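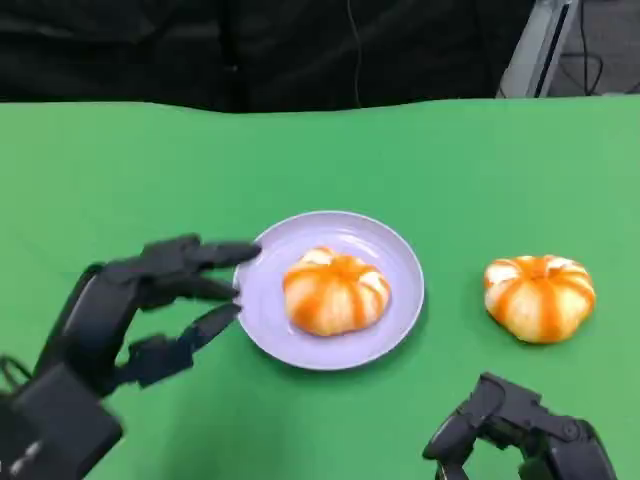

Clubs > Registrations > Transfers > Submitting a mid-season player transfer

Submitting a mid-season player transfer

Last updated 10 Sep 2026 by Lăcrămioara Avram, registrations desk

These steps apply to adult soccer clubs in the Fallport and District League that want to sign a player who is already registered with another club. For a player with no current registration, use the new player form. Loans are covered on a separate page.

Before you start

You need the player's league ID, the name of the releasing club, a signed consent form, and access to the Posura account for your club. Only the club secretary and one named deputy can submit a transfer. A coach login can view the squad list but has no Transfers tab.

Check the size of your squad first. The limit is 40 registered players per club across all teams. If you are at the limit, Posura will let you fill in the whole form and then reject it at the last screen, and nothing you typed is saved. Remove a player under Squad > Deregister before you open the transfer.

Step 1. Give notice to the releasing club

Send written notice to the secretary of the player's current club. Email is accepted. The notice must contain the player's full name, league ID and the date sent. Wait seven full days before going to Step 2. The day you send the notice does not count.

Do not discuss terms with the player during the notice period unless the other club has agreed in writing. If it has, keep that email. You will be asked to upload it.

Step 2. Get the consent form signed

Print form T2 and have the player sign and date it. Players under 18 also need a parent or guardian signature in box 4. Typed signatures are returned. Scan the form as a single PDF. Photos of the form are accepted if all four corners of the page show.

Step 3. Open the transfer in Posura

1. Log in and select Transfers > Incoming.
2. Enter the league ID. Do not search by name, as the search does not handle accented letters well.
3. Check that the date of birth matches form T2.
4. Select the team the player will join. If your club has a first team and a reserve team, choose the one for the player's first match.
5. Upload the notice email and form T2.
6. Press Submit once. The page can take up to a minute to respond.

The status changes to Pending Release. If it shows Draft, a required field is empty.

Step 4. Wait for release

The releasing club has five days to accept or object. It can object on two grounds only: unpaid fees, or club equipment not returned. A wish to keep the player is not a ground.

If the club does not answer, the transfer moves to the league desk and is decided there. You do not need to chase it.

Step 5. Pay the fee

The transfer fee is $51. An invoice appears under Accounts when the release is complete. The player is not eligible until the invoice is marked Paid. Bank transfers to the Drusness branch normally clear the next working day.

Fielding a player before the status reads Active carries a fine of $200 and loss of any points won in the match.

Common errors

"ID not found": the player's registration lapsed in June. Use the new player form.

"Duplicate request": another club has an open request for the same player. The first request submitted is handled first.

"Suspension carried": the player has matches left to serve. The transfer can go ahead, but the ban moves with the player. This applies to cup suspensions too, including the Neagu Cup.

14 comments | 6 shares

Contact the registrations desk | © 2026 Fallport and District League | Back to top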